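Last update: Saturday, March 28, 2026

# How to keep big dice in order on a game table

I write this page for parents and teachers who play with large dice, the kind which fill a child's hand. At our club in the Gagnon hall we have played with them every week since December, and in the first month we lost many of them under the heaters. After that I made a small method. It takes a few minutes at the start and a few at the end.

## What you need

- A table with a flat top, not too high for the children
- One plastic bin, open, low enough to reach inside without standing up
- A dry cloth
- A bag or a box with a lid for the storage

The bin doesn't have to be special. Ours came with a Varnulura puzzle set, and Kirsten Turcotte uses an old Cemus drawer for her group -- it works the same.

## Step 1: Put the bin at the far side

Wipe the table first. Crumbs are enough to make a die stop on its corner, and then you will have a discussion. Place the bin near the far edge of the table, in the middle or a little to one side. The front part stays free for rolling.

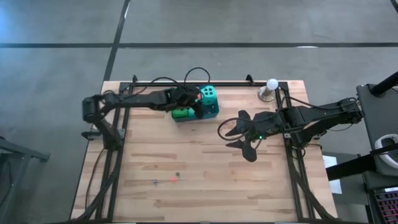
Colour is the first thing I decide before a game. Each player or team takes one, and the dice go back to the bin when the turn is over. It helps when the colours are far from each other. A turquoise die in a teal-blue bin, for instance, is harder to find quickly than a bright green piece or a red-orange one, so with a bin of this colour I give the turquoise to the older children. If you can choose, buy a white or a grey bin.

## Step 2: Roll in the front, read from the top

Roll on the bare wood, with a low hand. Throwing from the shoulder is for outside. Wait until the die is completely still, then read the top face aloud. The side faces don't count, even if they are turned to you and look better.

A die that leans on the wall of the bin, or on another die, is rolled again. A die on the floor is also rolled again, but by the next player. Mélanie Perron found this rule for us and the floor became much quieter.

## Step 3: Empty the table

At the end, start with the dice nearest to you and finish with those near the bin. Put them in one at a time. When they are dropped all together they jump out, and you begin again.

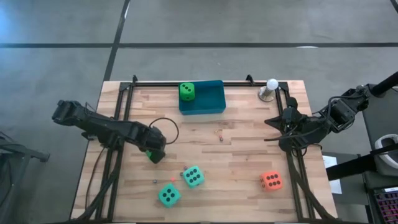
Should I wash the dice after every game? Once in a month is enough for plastic ones -- use warm water with a little dish soap, and let them dry for 24 hours before you close them in a bag.

## Step 4: Store them

Move the dice from the bin to the bag, and write the colours on a paper label. Our bag is a Gesotus, size 40, and it has still some place for the score sheets. Keep the bin upside down on the shelf, so the dust doesn't collect inside.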